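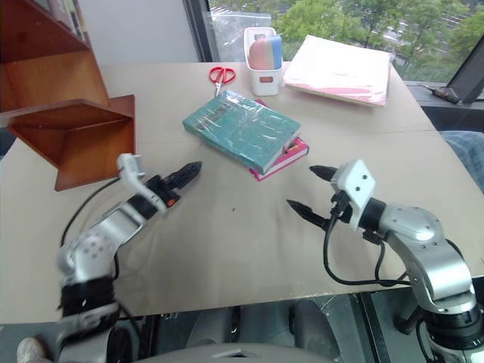 Does cardboard under mulch really kill an established lawn, or am I wasting a season?

It kills most lawn grasses if you leave it down long enough and overlap the seams well. It will not kill bindweed, nutsedge or anything else that stores food deep in the roots, and a lot of the claims you read for it are stretched.

Sheet mulching with cardboard – 47 posts moved here from the Fostville allotment board, trimmed by moderator
Last active November 2020

claygate
Original poster

I put the short answer at the top because people kept asking for one. Now the long version. I have 829 square feet of tired grass behind the house in Fostville and I want beds there by spring. Every blog tells me to lay cardboard, soak it, dump wood chips on it and walk away. Every blog also seems to be copying the last blog. I've been gardening too long to trust a method with no downsides. What are the downsides?

pellworth
Regular

Slugs. Voles. Tape. Those are your downsides. I did my whole front yard in January two years ago and planted into it in May. The grass was gone except along the driveway, where I got lazy about overlap. Six inches minimum, go for eight.

claygate

Gone, or gone until July?

pellworth

Gone. I have a few strands coming in from the neighbor's side but that's edging, it would happen with any method.

Nabila Bouzid
Regular

I'd push back on "gone." I had the same result the first summer and was very pleased with myself. Second summer the quackgrass was back right through the middle, under four inches of chips, running along on top of what was left of the cardboard. It had plenty of nice loose stuff to run in. Pulling it was easy, I'll give the method that much.

What kind of grass do you have, claygate? It matters more than anything else here.

claygate

Mostly fescue, I think. Some clover. There is a patch by the shed that could be quackgrass and I have been avoiding looking at it closely.

Nabila Bouzid

Dig that patch first. By hand, with a fork. Then cardboard.

tubers4all
New member

Doesn't cardboard suffocate the soil?? I read that it blocks all the air and kills the worms. My sister in law quit using it over this.

pellworth

I lifted mine after three months and the worms were thick under there. People repeat the suffocation thing without ever lifting a corner.

Anas Zerouali
Regular

Worms collecting under a wet board tells you worms like it under a wet board. It doesn't tell you what is happening six inches down, and it doesn't tell you whether you have more worms than before or the same worms in a different place. I'm not saying it suffocates anything. I'm saying "I saw worms" gets used as if it settles the matter.

Gas does move more slowly through cardboard than through plain wood chips. Whether that matters in a home garden for one winter, I doubt it. On heavy clay that already drains badly I would think twice.

pellworth

So your advice is what, do nothing?

Anas Zerouali

My advice is chips alone, ten inches deep, if you can get them delivered for nothing. They settle to half that. I've done it both ways and couldn't tell the beds apart after a year. The cardboard bed was more work because I had to collect the cardboard.

claygate

Ten inches over my area is a lot of chips. I don't have a truck and the tree crews here stopped dropping for free. The yard at Teixeira wants $138 a load, delivery on top.

Anas Zerouali

Then the cardboard saves you money. That's a fair reason to use it. It's a better reason than most of the ones in the blogs.

mossyknoll
Regular

Can we talk about glue and ink? I won't put it anywhere near vegetables.

Nabila Bouzid

Plain brown corrugated is mostly paper pulp with a starch glue. I skip anything glossy, anything with heavy color printing and anything waxed. Pull the tape and the labels before it goes down, because picking shredded tape out of a carrot bed is miserable. Ask me how I know. Would I swear there is zero of anything bad in it? No. I eat out of those beds and sleep fine.

mossyknoll

Sleeping fine isn't a test result.

Nabila Bouzid

True. I've never seen a test that would satisfy you, though, and I did look.

tubers4all

What about the paper rolls they sell for this? I saw one called Hasico at the garden center, says it's made for weeds.

pellworth

Bought a roll. It's thin. It tore in the wind before I got chips on it and dandelions were up through it by June. Appliance boxes from behind a store cost nothing and they're twice as thick. The bike shop on the corner is good too, big flat pieces with few staples.

claygate

I also got quoted for having it all stripped with a sod cutter. Prukeo wanted $1,014, haul away included. I laughed, then I thought about my back and stopped laughing.

Anas Zerouali

Rent the cutter yourself for $100 and stack the sod upside down in a corner. You'll have decent soil in a year. It also brings up every buried weed seed, so don't think that way is free of trouble either.

claygate

OK. Plan is: fork out the patch by the shed, cardboard with eight inch overlaps, soak it, chips on top – roughly five inches, whatever the budget allows. I'm going to leave one strip with chips only and see if I can tell the difference.

pellworth

You won't water it enough. Soak it twice. Dry cardboard sheds rain like a roof and then you're planting into dust.

Anas Zerouali

Agree with that one, for once. And put the chips-only strip in the middle, away from the fence, or you'll be comparing two different amounts of shade.

mossyknoll

Still wouldn't grow carrots in it.

claygate

Squash the first year. Carrots can wait. I'll post in spring, including if it's a mess.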